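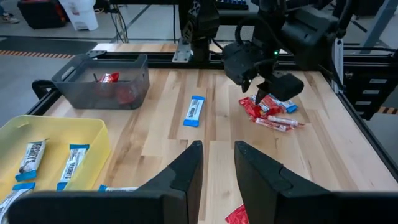 Hershey's Cookies 'n' Creme and red-wrapped candy on a maple butcher-block table, with a yellow tray and a mesh basket.

Filed under: Company News / Snacks & Break Rooms

Cedberg Tells Offices to Sort the Candy Before Buying More of It

Cedberg, the break room supply company, today released a short sorting guide for workplaces that keep free candy out for staff. The guide goes to 600 customer offices in September. It costs nothing, and the company makes no promise that anyone will eat less sugar after reading it.

"I have read plenty of claims about what a tidy snack table does for morale, and I don't believe most of them," said Ese Okonkwo, who wrote the guide for Cedberg. "People want to find the bar they like. If it's under a heap of something else, they dig, and then the table is a mess by lunch."

The method is plain. Full-size bars go in an open tray, one kind to a tray. Small wrapped pieces go in a basket with sides you can see through. Thin candy sticks get a cup of their own - they slide under everything otherwise. Whatever is left on the bare tabletop gets put away or thrown out at 4 p.m.

Cedberg tried the routine at 17 offices before printing the guide. Okonkwo is careful about the results. Some offices kept it up and some dropped it inside two weeks, most often where the job had been handed to whoever was standing nearest. The company did not measure how much candy was eaten and will not be putting out a number.

The guide also takes a dim view of labeled dispensers, including the Mallavero line that Cedberg itself sells. "They look good in a catalog," Okonkwo said. "Bars jam in them. Buy one if you only stock small hard candy. Otherwise a tray is fine, and you probably own a tray."

Offices that do want new containers can order the Rashidi basket and tray set, priced at $59, through their usual Cedberg representative. Existing customers will find a printed copy of the guide packed with their next delivery.

Cedberg supplies coffee, snacks and storage to workplaces.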